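Sorting the card drawer

Saturday, 5 May 2018

I finally dealt with the cards. For years every plastic card that came into the house went into the top kitchen drawer, and last week the drawer stopped closing.

I tipped everything out on the table after breakfast and made two piles, keep and don't keep. The don't keep pile won easily. There were 47 cards altogether. The oldest was a library card from Wurkham, where I haven't lived in a long time. There were four from the Pearce garden center, all with the same number on them, and a Honis gift card with an unknown balance. I called the number on the back and it had $7 left, so that went in my wallet.

Hotel key cards are the ones I can't explain keeping. They don't open anything now. I cut them in half along with the expired bank cards, going through the stripe and the chip where there was one.

What was left needed a place to live. I tried an envelope first and it was useless, you have to empty it every time. A small open bin works better. Mine has a low front, so I can flip through the cards with one finger and pull out the one I want.
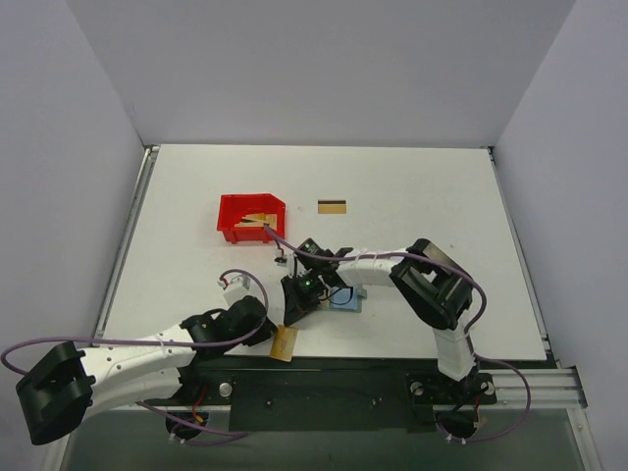 Marlow wrote in the comments that an open bin is fine until it fills up again, and that a card holder with pockets forces you to choose. Fair point. I had one of those, a Pludus, and the pockets stretched until the cards slid out in my bag.

For now the rule is that a new card goes in only if I've used it twice. The drawer has batteries and tape in it, and it closes.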